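Garnard Questions the "Keep It Until It Falls Apart" Rule for Kitchen Sponges

WASTON, 8 Feb 2024 - Garnard, the housewares shop and repair counter on Wendt Street, today published the results of its Sink Drawer survey, along with a short list of advice that its own staff could not entirely agree on. The survey asked 200 customers what they use to wash dishes, how long they keep it, and what finally makes them throw it out. Garnard sells sponges, so readers may want to weigh the findings accordingly.

The answers were gathered at the counter in November on paper cards. Of those cards, 144 named a plain sponge as the main dishwashing tool. Another 40 named a brush, and the rest were split among cloths, scrubbers and a few replies that could not be read. This was a survey of people who had already walked into a store that sells cleaning supplies, and Garnard makes no claim that it stands for the whole town.

What caught the attention of the staff was the question about age. Most people could not say how old their sponge was. Many wrote a guess and crossed it out. The most common reason for replacing one was "it looked bad," which covers a lot of ground. Smell came next, followed by a houseguest.

"We have been told for years that there is a correct number of weeks, and every package seems to have a different one," said Kamala Mathew, who runs the cleaning aisle at Garnard. "I would like to see where those numbers come from. Until then I would rather people looked at the thing in their hand."

Looking is the core of the new advice, and the shop admits it is not much of a breakthrough. A blue block sponge has holes in its surface when it is new, and holes by themselves mean very little. Fraying along a top edge or at a corner says more, as do loose fibers that come away on a plate. Threads, hairs and bits of string also catch in the coarse face and tend to stay there until somebody picks them off. 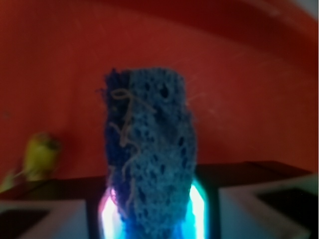
Picking off a hair does not make a sponge clean, Komow wrote on one of the comment cards, and a shop that tells people to go by looks is letting them off easy. The same card went on to say that a sponge can look perfectly fine and still be the dirtiest thing at the sink, and that Garnard should tell everyone to buy brushes and be done with it.

Garnard accepts the first part. A look will not show what is living inside a sponge, and the advice sheet now says so in its opening line. The shop is less sure about the brushes. Several customers who had switched complained that bristles do a poor job on flat pans and glasses, and two of the staff went back to sponges after a few weeks of trying. A brush that sits in a puddle at the bottom of a cup is not obviously an improvement either.

The sheet recommends the following, with no promise that any of it will change your life:

Squeeze the sponge out after use and stand it on end where air can reach both sides.

Pull off any thread or hair before it goes near a dish.

Keep one sponge for dishes and a different color for counters and floors.

Throw it out if it smells after rinsing, sheds, or has lost its shape.

Do not cut up an old dish sponge for the bathroom and then forget which piece is which.

The sheet does not recommend microwaving, boiling or bleaching. Customers asked about all three, and opinions on the staff ran from "it helps a little" to "buy a new one." Garnard has no lab and did not want to print a guess. It also leaves out scented sprays made for sponges, which the shop stopped stocking after too many were returned.

Copies of the advice sheet and the survey questions are free at the counter. People who think the survey was badly designed are welcome to write on the back of the card, as many already have.

About Garnard
Garnard sells and repairs everyday kitchen goods at 253 Wendt Street, Waston.

Press contact: Kamala Mathew, at the store counter during opening hours.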